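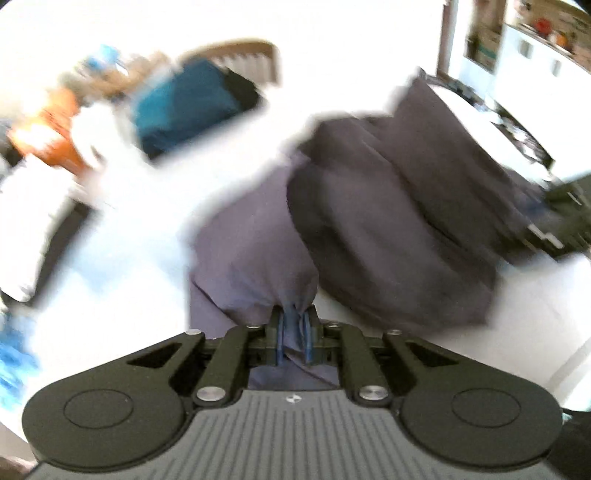 Search stories, authors, tags

The Koi Table

My aunt Ingeborg left me two things when she moved back to Karcombe: a table with fish on it and the idea that a grown man should fold his own pants. I was fine with the table.

So there I was on laundry night, everything I owned in a bag, and the phone rings. It's Volkan. Volkan Aksoy only ever calls when he needs something (a ladder, a ride, my opinion on a couch he's already bought).

"You still have those gray pants?" he says. "The purple-gray ones?"

"They're yours," I said. "You lent them to me for the Wostero wedding."

"I know they're mine! I need them by tomorrow. I've got the interview in Latville."

Well, I dug. I dug through shirts and towels and one sock that has been single since February, and I found them down at the bottom, wrinkled like you wouldn't believe. I threw them on the table and started smoothing with both hands, the way Ingeborg Lanz taught me when I was 12. Seams first, she always said. Get the seams right and the rest will follow you home.

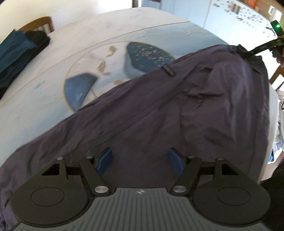

What Was in the Pocket

It was a bus ticket. Latville to Karcombe, one way, 89 in the corner for the route, and on the back somebody had written "ask her about the fish" in blue pen.

Now, I'd worn those pants exactly once. Volkan had worn them for years. And the only fish I knew about were under my elbows, four gold koi going around their painted pond, same as they did when I was a kid doing homework on top of them. 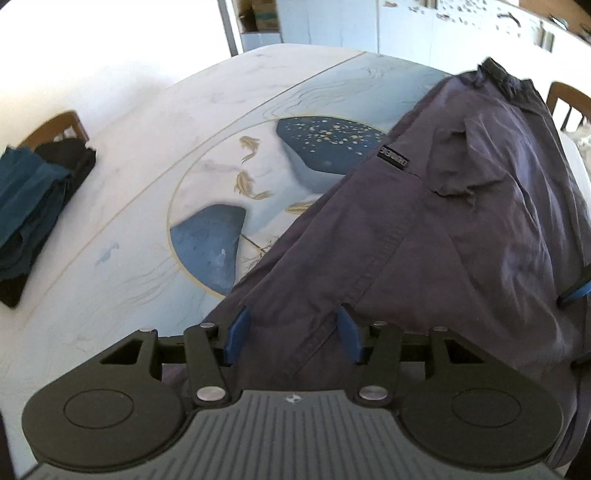

I sat there a good long while with that ticket, and then I did the dumb thing and called my aunt, at eleven at night, and asked her about the fish.

She laughed so hard she had to put the phone down. Then she told me that a young fellow had come all the way out to see her, 17 stops on a bus with no heat, wanting to buy the table for my birthday. He didn't know she'd already decided to leave it to me. She gave him soup and sent him home.

"He was very polite," she said. "Terrible pants, though. All creases." 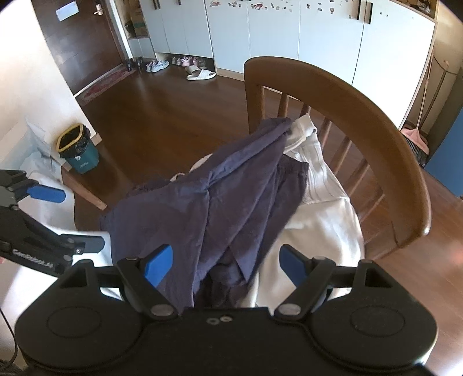
So did Volkan get his pants back?

He got them the next morning at the Baysal Street stop, folded on the seams, with the ticket tucked back in the pocket where I'd found it. I never said a word about it. He looked at the pants, looked at me, and asked if he could borrow a shirt.

Related stories
Soup for One More
The Ladder Comes Home
Last Bus Out of Wostero
A Couch in 25 Pieces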